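Jestora's Summer Bed Mat Arrives, and So Does the Laundry

Leka tile mat goes on sale in June with a folding guide for people who already own a perfectly good chair to throw their clothes on

Jestora, the small home goods company behind the Flolla line of drawer dividers, will start selling its first bed mat in June. The mat is called Leka. It is made of small tan tiles joined in a grid, it lies on top of the sheet, and it is meant for people who find a mattress in summer a bit much.

The company spent a good part of last year asking customers what they do on their beds apart from sleeping. It hoped to hear about reading. Of the 238 people who wrote back, 138 said they sort laundry there, and several added that they then sleep beside it.

"We had designed a cool place to lie down," said Mimoza Vasić, who runs product design at Jestora. "Our customers had designed a table. Theirs was the better-tested idea, so we changed the brief."

The result is a mat sold with a printed folding guide, written by Vasić and tried out in lived-in bedrooms with the owners' own clothes. The guide covers T-shirts, trousers, pillowcases and, after long debate in the office, the fitted sheet. The fitted sheet gets one page. It is a short page and its tone is resigned.

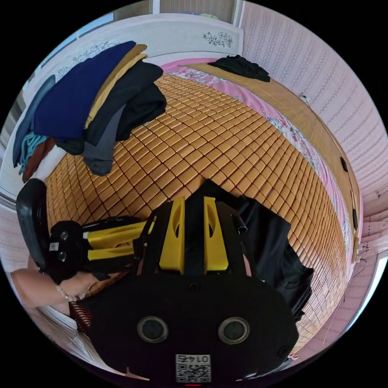

Vasić says the order of work matters more than the folds. The guide tells readers to push the whole pile up toward the headboard, leave the middle of the mat clear, and bring clothes down one at a time. Finished stacks go at the foot. Anyone who puts finished stacks next to the pile will fold some things twice, and the guide says so in bold type.

T-shirts come first, as most households seem to own more of them than they would admit to a stranger. Lay the shirt flat, smooth it from the collar toward the hem, bring in one side and then the other, and fold up from the bottom. Dark shirts get a paragraph of their own on lint. The firm's test readers asked for it and Jestora has no cure to offer, only company.

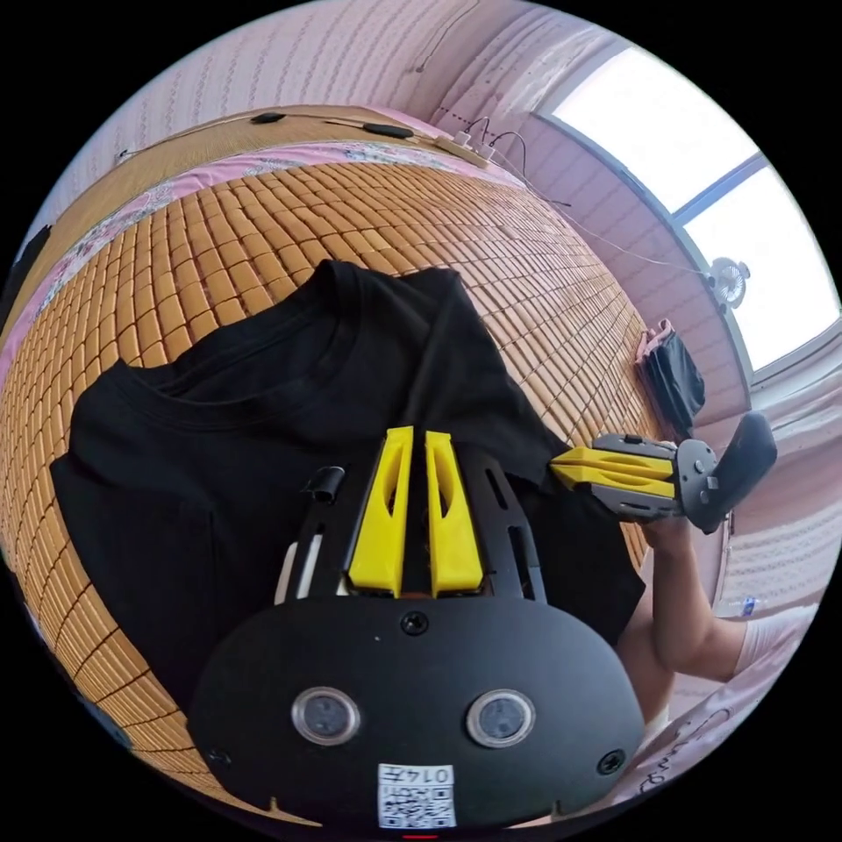 A black crew-neck T-shirt spread out on the tile mat.

Leka comes in single and double sizes and rolls up for storage. Care is simple: wipe it with a damp cloth, let it air, and keep the iron somewhere else. Jestora also suggests shaking it out by a window now and then. The company has received a question about whether crumbs can get between the tiles, and would like to state for the record that they can.

The first run is 500 mats, sold through the Jestora web shop and at Usex, the housewares store that has carried Flolla from the start. Usex will hold a folding table in the shop through the month, where customers may bring up to 20 items of clean laundry and be shown what to do with them. The store asks that people take the word "clean" seriously.

"I have sold storage boxes for most of my working life," said Sorin Softić, buyer at Usex. "People buy a box, put the unfolded clothes in the box, and come back for a bigger box. I would like to see what happens if they fold first. It may be bad for business."

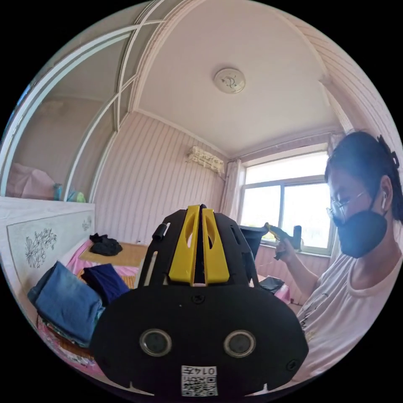

Striped wallpaper, a covered air conditioner and plenty of daylight in the bedroom.

The folding guide will also be sold on its own for readers who plan to keep using a bare mattress. A second guide, on closets, is being written. Vasić has asked that no release date be given for it, having recently opened her own.

Orders for Leka open in June at 9 a.m. through the Jestora web shop. Store hours and table times are available from Usex. Press samples of the mat can be requested from Jestora and should be returned rolled.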